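Round brush

A round brush is a hairbrush with a cylindrical barrel and bristles set around its full circumference. It is used mainly during blow-drying, to add curl or volume or to smooth the hair under tension.

Construction

The barrel may be ceramic, metal, wood or plastic. Metal and ceramic barrels hold heat from the dryer and shorten styling time.

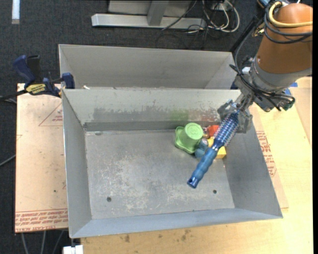 Handles are usually molded separately and joined to the barrel at a narrow neck. Grip sections vary from plain tapers to contoured forms. On the blue brush shown, the glossy handle has shallow rippled contours for the fingers and ends in a darker tip with a small hole. The bristles are short and light-colored, set in rows along a dark metallic blue barrel.

Sizing

Small barrels produce tight curls and suit short hair or bangs. Large barrels give a looser bend and are used on long hair.

Care

Shed hair is cut along the barrel and lifted out with a comb. Brushes with wooden parts should not be soaked.

See also: Paddle brush, Vent brush, Hair dryer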